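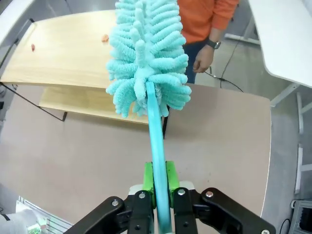
Slide 1. Chenille duster, little wooden shelf. (Leave this up while people find seats.)

Hello everyone, thanks for coming. I'm the one who wrote the dusting chapter in the Balogh handbook, so if you've got complaints, I'm here till lunch! Last November I did this talk in far too much detail and ran over, so I've cut the history of feathers. You're welcome.

Ask for hands up: who dusts the top shelf first? Who starts wherever they happen to be standing? (Wait. There's always a laugh at the second one.)

Main point, say it slowly. A fluffy head like this is lovely on dust and much fussier about bits. Bits of paper, crumbs, the stuff that comes off a craft table. You have to come in low and drag, with the tufts lying flat on the board. If you flick, it all ends up in the corners.

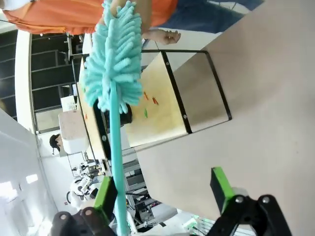
Slide 2. Top before bottom

Yes, I know, your gran told you. But on an open two-tier shelf people really do forget, and they do the lower board first because it's the mucky one.

Go back to front, towards yourself. Hold the duster near the end of the handle. Dénes Fülöp swears by short strokes and I like one long one, so try both and tell me I'm right.

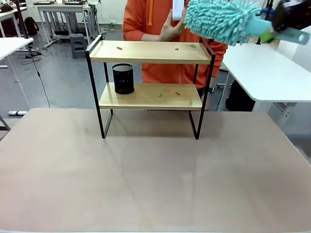

I want to talk about the pen pot problem. Every shelf in the country has something standing on it that we dust round, for years, and there's a ring underneath to prove it. On this one it's the black mesh pot at the left end of the lower board, with the bits lying off to its right, so it's very tempting to do the right-hand side and call it finished. Please don't. Pick the pot up, do the whole board, put it back. Mesh holds fluff as well, so give it a going over while it's in your hand.
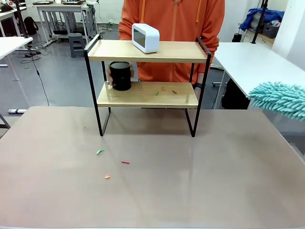
And the same goes for anything with a screen, only gentler. Dry duster, no spray, lift it if you can.

(If short of time, skip the Jerkari story.)

Washing the head: lukewarm water, drop of soap, squeeze, hang it up. No softener, it coats the fibres. Then questions. Handouts are by the door, 100 printed, one each please!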